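evlow-setlists README

last touched 22/11/2020, Titilayo

What this is

Data dump + scripts for Evlow live appearances. Setlists, radio sessions, TV spots, a couple of in-store things. Started as a spreadsheet Maxine Cosgrove kept for herself, then she sent it to me and I broke it into files. Fan project. Not connected to the band or to Pritik (the label), so please don't mail them about mistakes in here, mail us.

Not in here: lyrics, audio, video, scans of the tour programs. Don't ask for audio. We don't have it to give out.

Files

shows.csv - one row per appearance
songs.csv - one row per song title, with the alternate titles
played.csv - joins the two, one row per song per show, in running order
talk.csv - interview segments from TV and radio, topic tags only, no transcripts
notes/ - loose text files, read them if something looks odd
scripts/ - see below

Everything is UTF-8, comma separated, quotes around any field with a comma in it. If you open it in a spreadsheet program watch out for the song called "5", it turns into a number and then sorting goes wrong.

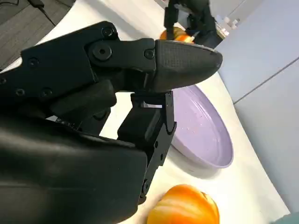 Black hand, jointed fingers, textured fingertip.

Columns in shows.csv

show_id - ours, never reused
kind - concert, radio, tv, store, other
place - as printed on the ticket or in the listing
act - Evlow, or Etine for the early shows (same people, old name, different drummer)
source - ticket, listing, recording, memory
sure - 0 to 100, see next bit

About the "sure" number. 100 means one of us has a recording or was there and wrote it down the same night. 75 means two people agree and they didn't get it from each other. Anything lower is a guess and you should treat it like one. Please don't average these and call it a quality score, somebody did that and posted a chart and it made no sense.

Columns in played.csv

show_id, song_id, position, encore (y/n), partial (y/n), guest

partial is y if they played less than a verse and a chorus. The intro tape doesn't count as a song. The thing where the bass player does the first line of "Eze" and then stops to tune, that counts as partial, Maxine insists, I lost that argument.

guest is blank for almost everything. Blank means no guest that we know of, not that there definitly wasn't one.

Running the scripts

Python 3. No extra packages.

python scripts/check.py
python scripts/build.py

check first, always. It looks for show_ids in played.csv that don't exist in shows.csv, positions that skip, and songs with two ids. If it prints nothing you're fine. build writes a single flat file into out/. Takes up to 11 seconds on my old laptop, should be quicker on yours.

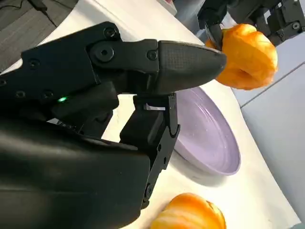
build also takes --kind if you only want part of it, e.g. --kind radio. Don't pass two kinds, it quietly takes the last one. Known bug, on the list.

Known problems

- Etine shows are thin. Small rooms, no listings, mostly memory. Running order before the name change is basicaly unreliable, use it for which songs and not for what order.
- TV spots have the broadcast in shows.csv and not the taping. Where both are known the taping is in notes/.
- Radio sessions that were repeated are in once. A few may still be in twice under different station names, working on it.
- "Eze" and "Eze (long)" were one song_id until April. If you have an older copy of played.csv, throw it out and get this one, don't try to merge.
- Five rows in talk.csv have no topic tag. I know.
- The acoustic versions aren't marked. We argued over what counts as acoustic and gave up for now.

Sending corrections

Open an issue or email. Say which show_id and what you're going by. "I was there" is okay, put source as memory. A photo of the paper setlist is better but remember they change it on stage, so we go with what was played if we know it.

One correction per issue please. Long lists get lost.

Not taking new columns right now. Maxine wants one for stage clothes. No.

Using the data

Do what you like with it, say where you got it. If you put up a copy, keep the sure column in. If you use it for an article tell us, we like reading them.

To do

- fix --kind
- second pass on the store appearances, Maxine has a box of flyers
- talk.csv tags need a proper list, right now "recording" and "studio" mean the same thing
- dates for the Etine shows, separate file probaly

Contact

Titilayo Aliyu for the files and scripts, Maxine Cosgrove for anything about what was played where. Replies are slow on tour weeks.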